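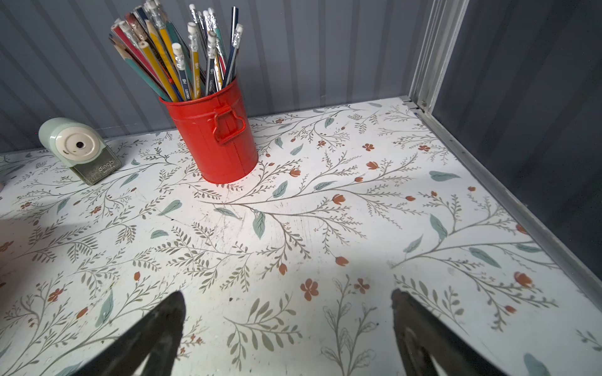

Who is this dataset for?
Anyone who has to put robot arms next to people with jobs, and would like some warning of how the people will take it.

Urnham table sessions, data card
Last edited 14 February 2021 by Kittipong Sangkhawat

Contents
3,130 recordings of tabletop work in the Novstead packing room: pick up, put down, put in bowl, take out of bowl. The wrist and overhead views are stored separately and share a session number. 1,361 recordings come with written comments from the operator. Read the comments. They are the best part, and the grammar is theirs.

What changed for the staff
Before Urnham, five people packed gift bowls by hand and complained about their wrists. The same five now steer arms and complain about their shoulders. Pay went up one grade, after a discussion that began in May and felt longer. Two of them prefer the new work. One wants her old bench back and has put this in the comments field 607 times, which we have left in as valid data.

The break schedule was written for packing and nobody has updated it. Operators stop when their eyes hurt – the software logs this as "idle," a word we lost an argument over.

Objects
The usual table has artificial grapes, a lemon and a pink bowl with a wavy rim, with pencil cups toward the back. Objects get moved between sessions, so do not assume a fixed layout. Two arms work from the near side, and either one may go for the bowl. Operators settle who goes first by talking, and there is no audio.

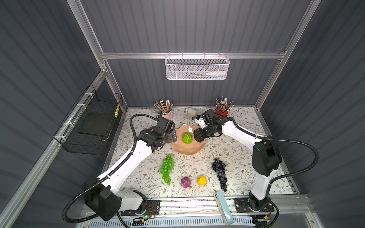
Known problems
Comments before session 40 were typed by the shift lead from memory. He remembers everyone as cheerful.
Operator IDs were reassigned once, when Abou Zeid took over the contract from Zedia. Do not use them to rank people. We had a manager try.

Access
Write to the Urnham desk in Novstead. Requests to measure "operator efficiency" go to the operators, who answer them in their own time.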